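The Stadamer Collection of small personal ornament is held at the Arton Museum and may be viewed by appointment. This page presents a selection from the gallery opened to the public in May, together with notes on the display, storage and study of the pieces. The full collection comprises over 90 objects, most of them received through the Lamrani bequest.

Visitors are reminded that many items are very small. Magnifying lenses are available at the reception desk and should be returned at the end of each visit.

## Small Ornaments

The pieces in this group are among the smallest in the collection. They were made to be worn close to the face or fastened to a collar, and their detail is best appreciated at short range.

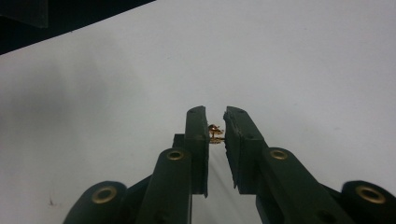

## Gold-Colored Ornament

A tiny piece, such as an earring or an ornate stud, with a rounded, shiny top cluster and a thin part beneath it. The catalog entry lists it under "Ear and Collar Ornaments" – a heading kept from the original inventory, in which the two kinds were not separated.

## Display and Storage

Small ornaments are shown in the Fladuswood Room, on the upper floor, in two wall cases. The cases are lit from above at a low level, and visitors may need a moment for their eyes to adjust.

Pieces not on display are kept in shallow drawers lined with unbleached cotton. Each has its own compartment and a paper label bearing the catalog number. Pairs are stored side by side; single pieces are kept in a separate drawer, where they can be compared with new arrivals.

## Study Visits

Researchers and students may ask to see up to four pieces in one session. Requests should be made in writing and should give the catalog numbers, the purpose of the visit and any need for a microscope. Sessions last two hours.

Pens, hand lotion and loose jewelry are not permitted at the study table. Pencils and paper are provided.

## Use of Photographs

Photographs from this gallery may be used in school and college work without charge, provided that the Stadamer Collection is credited. Requests for use in print – including books, calendars and posters – should be sent to the Arton Museum picture desk.

Page last revised 27 December 2023.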